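Duddale Village Hall Users' Group
Minutes of the February meeting, held in the small room at 7 pm

The chair welcomed everyone in out of the rain, and was especially pleased to see our friends from Jullstead again. The last minutes were agreed, once "Hawthorn Lane" had been put right to Hawthorne Lane.

Funds: the roof appeal stands at £3205, which cheered us all up no end! 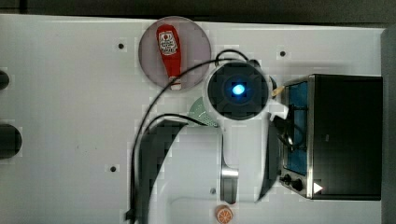

Grernard have sent their quote for the guttering and can start within 4 weeks of our saying yes. After a good long natter it was agreed to accept.

Spring supper: soup and a pudding, as last year, with tickets on sale from the shop.
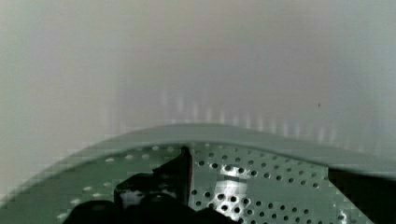
Parking on the verge was raised again, and a kindly worded note will go in the newsletter.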